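Speaker notes - "The bed is a table": tidying in small rooms

Evening session, 7 pm. Amra Kovačević opens and gives me the sign to start.

**Opening (4 minutes)**

- Thank Amra and the people from Skaltden for the room.
- Ask who has put something on the bed this week and then moved it to a chair before sleeping. Wait for the hands. Do not hurry.
- Say that I did it too, this morning.

**Where things land**

- In a small flat the bed is the largest flat surface. So we use it for folding, for sorting, for packing a suitcase.
- This is fine, but the bed has a deadline. At night it must be free.
- Tell the story of Radomir Kadrić, who slept 4 nights beside his winter coats. He gave me permission to tell it. Keep it short.

**The method (slow down for this part)**

1. Take everything off the bed that is not cloth.
2. Spread each piece flat before you decide about it. A crumpled shirt and a crumpled towel look the same, and people fold them wrongly.
3. Fold with the hands only, and do not press yet. Pressing comes at the end, when the pile is finished.
4. Pull the sheet straight last. If you do it first, you will do it twice.

- Nataša Živković will ask about fitted sheets, she always does. Answer: corners into corners, then in three parts. Show it with the sheet in my bag.

**Boxes**

- A strong cardboard box is useful for one month. After this it becomes furniture.
- Rule from our Isen group: if the box is by the bed, write on it what is inside now, not what was inside when you bought it.

*Next slide*

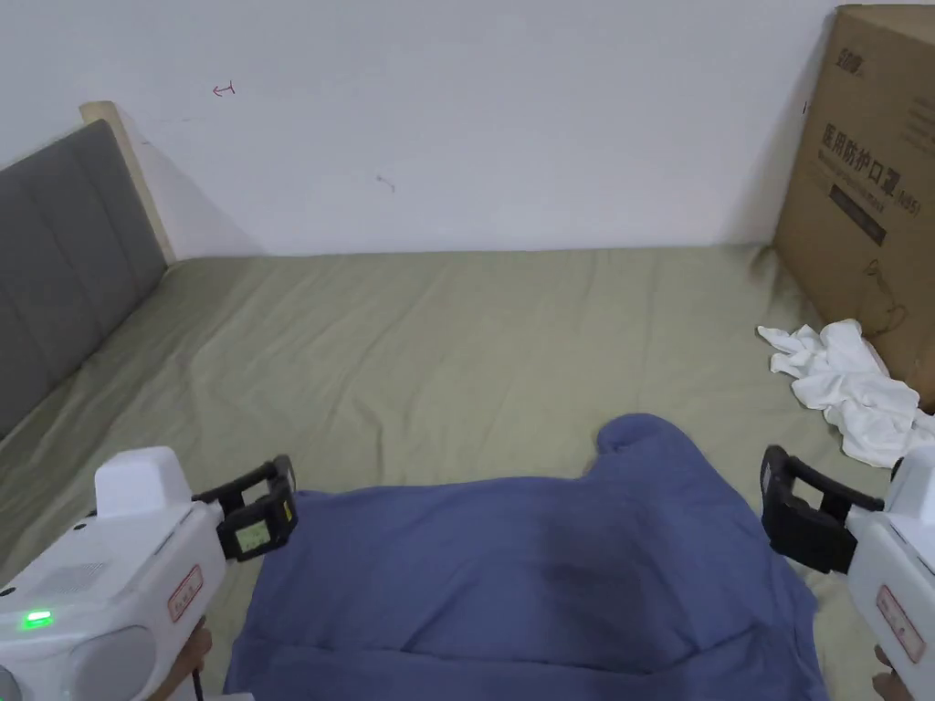 *Blue cloth, white cloth, green sheet, and a mask box (N95) in the corner*

- Leave the slide for a moment. Ask: which piece would you take first? There is usually one person who says the box.
- My answer is the blue one - it is nearest to the hands.

**Closing**

- Handout is on the table near the door. Gorazd printed 200, so please take two.
- Questions until 8. Bring the fitted sheet home again!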